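I gave up bottled water in October, mostly out of spite. The store in Clestden had put the big jugs up again, and I stood in the aisle doing the math on my phone while a man tried to reach around me for the seltzer. I put mine back and went home thirsty and very pleased with myself.

That lasted until dinner. Our tap water tastes like a swimming pool someone has dropped a penny in, and it always has! So I started asking people why, which is how I ended up on a Tuesday in the back office of the Urnholm waterworks, eating somebody's lemon cookies with Parvaneh Nikzad. She has run the taste panel there for years (yes, there's a taste panel, and yes, I asked to join). Her crew sips from 157 little cups a month and writes down words like "grassy" and "wet cardboard." She told me my swimming pool was plain old chlorine and my penny was probably the pipes in my own house.

"Run it cold for a bit in the morning," she said. "Then put a pitcher in the fridge with the lid off."

I was a little let down. I'd driven all that way hoping for a villain.

Raffaele De Luca, who cooks at a tiny place in Sellport, takes it much further. He makes his bread dough with water he's left out overnight in a stockpot, and he swears the loaves rise better. He once hauled spring water down from Marchal for a wedding, 490 bottles of it, and the guests drank wine. He still sounds hurt when he talks about it. 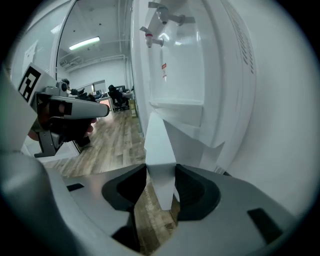
How long does tap water need to sit before the chlorine taste fades?

Overnight in an open pitcher is usually enough to take the edge off, though some towns use chloramine, and that hangs around a lot longer.

Ours is the easy kind, luckily. I've got two pitchers going now, one in the fridge and one on the counter, and my sister keeps watering the fern with the good one. I've asked her to stop. She says the fern can tell the difference too.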